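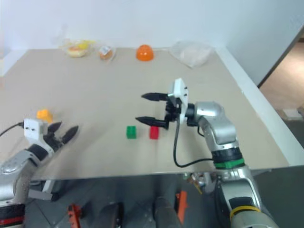 Plosik Small Blocks: a review from someone who has trodden on them

I bought the Plosik blocks in September, after my sister-in-law Marisol Salazar told me that her two would play with nothing else. She has since admitted that this was a rainy week and the telly was broken.

They come in a drawstring bag, with a leaflet suggesting 34 things you might build. I have managed the wall, the longer wall and something the leaflet calls "bridge (advanced)". My nephew ignored the leaflet and made a car park, which he charged me to use.

What I like: the colours. They're cheerful without making your eyes water, and against a plain beige tabletop even a single yellow-orange one is easy to spot. On our hall carpet, which is patterned, you find them with your heel.

The size is where you and I may differ. They are small. For adult hands that makes stacking fiddly, and anything over six high needs held breath and no passing lorries. Children don't seem bothered. I'd still keep them well away from anyone who puts things in their mouth, and that includes our dog, who has had one and was very pleased with himself.

The edges are neat and the blocks sit flat, so when a tower falls over it's your own fault. I had the Oteo set before this one and could at least blame the manufacturer.

Now the bag. The cord frayed within a fortnight and the neck is too narrow for a child to tip the blocks back in, so tidying up means feeding them through one at a time like coins into a parking meter. Mine live in a biscuit tin now. I wrote to the shop about the cord and got a nice reply from an Othmane Tazi, who sent me another bag with the same cord.

At 18 pounds they cost more than I'd meant to spend and less than I've spent on toys that lasted until teatime. I'd buy them again, and probably will when the hoover has had a few more.

Four stars. The missing one is for the bag.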